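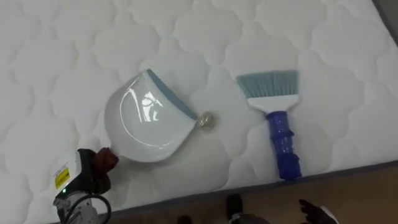
Rule 2, Merle Doolan read aloud, was her favourite in the whole Skitthorpe handbook: "Finish one job before you reach for the next."

"Even for a scrap of foil?" asked Oduor.

"Especially for foil!" She had argued for that rule all through October, and she loved it still. "Watch Enda now. Slow hands near the bed – that's rule 1."

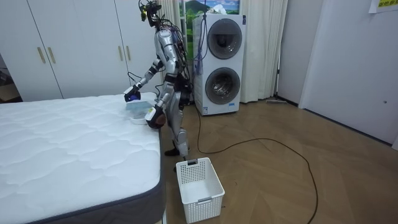 Enda beside the mattress, both arms reaching towards its edge.

Oduor wrote down the time and forgot to sit. "Can we do it again?" he said.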